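Home Browse Ask Tags Members Log in

How do you move a kid's room when the kid won't part with anything?

Bohdana Onyshchenko

Hi all, we're moving from Sterkport to Undbridge in February and I am stuck on my daughter's room. She's 6 and she has opinions! The rest of the place is mostly boxed, the kitchen took me two evenings, and then there's her stuff. Every time I try to make a donate pile she goes through it and takes it all back. I don't want to do it behind her back because my mom did that to me once with a stuffed rabbit and I'm still a little mad about it.

The mover quoted us $2,595 for everything, and that's based on 30 medium boxes. Past that they charge extra per box, and I'm pretty sure her room is going to eat up way more than its share. The new bedroom is smaller too, with no closet to speak of (just a rod and a shelf behind the door).

I did get as far as piling things up on a bed to see what we're dealing with. 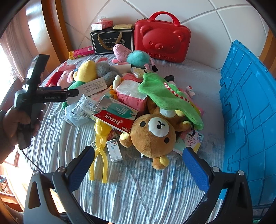
Plush toys, boxes and little packages, all in one heap.

So what have people done? Do I let her bring all of it and sort it out in the new place, or is it worth the fight now? Also, do plush toys need a real box or can they go in bags? I have a big roll of the heavy contractor kind left over from the garage.

Keith Wihongi

Bags are fine. Moved three times with kids, never boxed a stuffed animal. They're the best packing material you've got, so stick them around lamps and in the gaps in the dresser drawers if your mover will take the dresser full. Ask first, ours wouldn't the second time. Label the bags or someone will throw them out, ask me how I know.

I'd leave the sorting till after. A move is hard enough on a kid.

Urho Turunen

I'm going to disagree with Keith a little on the sorting, though he's right about the bags. We waited until after and two years later there were still four boxes in the hall that no one had opened. My wife finally put a plant on them.

What worked for our son was letting him choose what stays instead of what goes. We gave him one big bin and told him whatever fit in it was coming for sure, no questions asked. He packed and repacked that thing for a whole afternoon, and he was really proud of it. Then the leftovers went in a "maybe" bag, and he got to pick 8 more from that. The rest he handed over himself to his little cousin, which went much better than a donation box because he knew where they'd be living. There were tears over one dinosaur and we let him keep the dinosaur.

A few other things. Pull out the two or three she sleeps with and keep them in the car with you, not on the truck! And anything still sealed in its package might be easier for her to let go of, so start there if you've got some. For the small room, we got one of those hanging nets for the corner, an Ojala I think, and it holds a ton. Put the screws into a stud or it comes down at two in the morning.

Bohdana Onyshchenko

The bin idea is great, thank you! Trying it after dinner tomorrow. Keith, I'm asking the mover about the dresser.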